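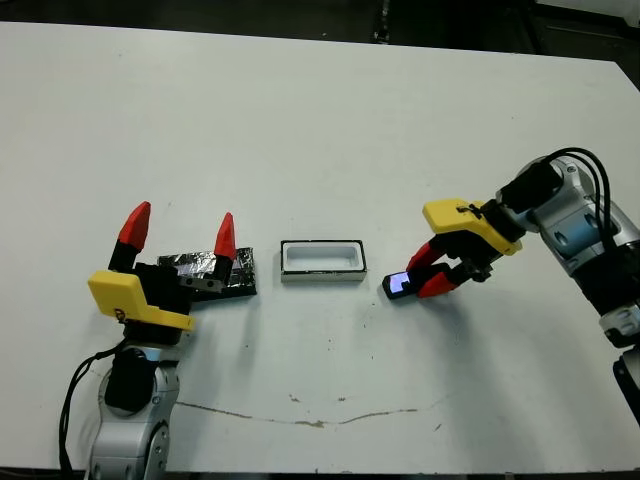
AUTOMATION | PRODUCT NEWS

Serance opens orders for Alva, a two-arm kit for small benches

27 Jul 2024

Small repair shops and teaching labs that have been hoping for a second pair of robot arms on the bench, without having to rebuild the whole room to get them, have something new to look at this summer. Serance has opened the order book for Alva, a tabletop kit built on a pair of arms that stand opposite each other and share one work surface. The first boxes are due to go out in August.

We've followed this one since it was a single arm and a very long extension cord, so it was a real pleasure to spend a morning with the finished kit and with Solange Rocha, who leads product work at Serance and who is (I say this fondly) incapable of giving a short answer to a question about fingertips. The job on the table was phone handling. One arm had a small black phone gripped between its red fingers, just clear of the tabletop with the screen lit, and a white tray with a shallow rounded recess was waiting a short way off. The other arm stood with its gripper open, next to a flat piece wrapped in foil.

Phones are a good test, Rocha told us, because they are slim and smooth and people get upset when you scratch them. "A cardboard box forgives you," she said. "A phone doesn't, and neither does the person who owns it. If a customer can get comfortable teaching the arms to handle one of these, most of the other things on their list start to look a good deal friendlier."

The kit comes with both arms, a two-fingered gripper for each, the yellow brackets they mount on, the cables, and a license for Altia, the company's teaching software. Altia lets you guide an arm through a task by hand, save what you did, and then go back and tidy up the parts you rushed. It also keeps the two arms from reaching for the same spot at the same time, something owners of earlier two-arm setups have been asking for quite loudly, and for quite a while. Serance says the new version holds up to 100 saved tasks, and that a task taught on one kit can be moved to another with only a quick check of the table height.

The fingertips are the part we suspect buyers will end up talking about most. They are made by Gurketti, a small molding shop that has supplied Serance from the beginning, and they pull off and push back on without tools. A spare set costs $23. Tarcísio Evangelista, who runs a phone and tablet repair counter and has had a trial kit for 13 weeks, said he goes through them faster than he expected to, mostly on account of his own habits.

"I like to squeeze hard when I'm teaching it something new, and then I forget to turn it down," he said. "That's on me. The grip setting is right there on the main page and I just don't look at it." He keeps his kit on an old table at the back of the counter and has it moving trade-in phones to and from trays while he takes care of the people out front. He would like to see a better way of tidying the cables on top of the arms, and he has told Serance so more than once. Rocha, when we passed that along, laughed and said she had the emails.

A few practical matters for anyone who is tempted. The arms need a firm, flat table, and Serance doesn't sell one, though the setup guide has a page of advice on what to look for and on how far apart the bases should go. Kits ship with a power supply for each arm. You will need your own computer to run Altia, and the company asks that you try the free demo on it before you order, so there are no sad surprises when the boxes arrive. Trays are not included either, but the drawings for several are free to download and can be printed or milled to suit whatever it is you handle.

Alva can be bought outright or rented at $490 a month, with the rental covering software updates and one replacement gripper a year. Schools and training centers can ask for a longer trial before the first payment comes due. Owners of the earlier single-arm kit can keep the arm they have and add a second one, although they'll need to send the old gripper back to be fitted with the new bracket, and Rocha suggests writing in early if you'd like that done before classes start up again.

Orders and demo requests go through the Serance website.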